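Plumham studio, room check, December 4, 2018
Checked by: Dzifa Dogbe
Copy to: Kianoush Ebrahimi

First check since the September repaint, and what a difference it makes to walk in and see that big curved wall looking so clean! Comments are under each item, and I've got a bit carried away with some of them.

**Floor**

- [x] Boards level, no raised nails
- [x] Walkways clear
- [ ] Polish build-up removed

Lovely dark planks, and they've come up beautifully. There is still a slippery patch inside the door where someone has been generous with the Flarnetti polish. Please give it a wash with plain warm water before the next booking.

**Curved wall**

- [x] Paint sound, no flaking
- [x] No cracks along the curve
- [x] Nothing leaning on it

Full marks! I ran my hand along as much as I could reach and it's as smooth as an eggshell. The grey band higher up is only shadow, so no need to send anyone up a ladder with a roller (I very nearly did last time).

**Brick wall**

- [x] Mortar firm
- [x] No damp at floor level
- [ ] Loose dust brushed off

I love this bit of brick, it gives the room some warmth next to all that white. A soft brush once a month would keep the grit off the boards.

**Tables**

- [x] Legs tight, no wobble
- [x] Edges smooth
- [x] Weight label underneath, 80 kg
- [ ] Spare feet in the drawer

Both white tables are solid and a joy to work at. I leaned on each corner in turn and neither one moved. 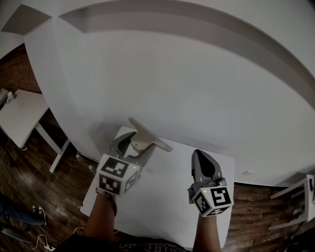
The spare feet are the only thing outstanding. Sampaio sell the right size in bags of 20, so one bag will see us through for ages. Kianoush, could you add it to the Clonditz order?

**Lights and sockets**

- [x] Switches firm
- [x] Socket covers unbroken
- [ ] Test sticker in date on the long extension lead

Lead number 299 needs its sticker renewed. I've put it on the office shelf with a note on, so please leave it there until it's been tested.

**Result:** pass, with four small jobs open. I'll look in again once the feet have arrived.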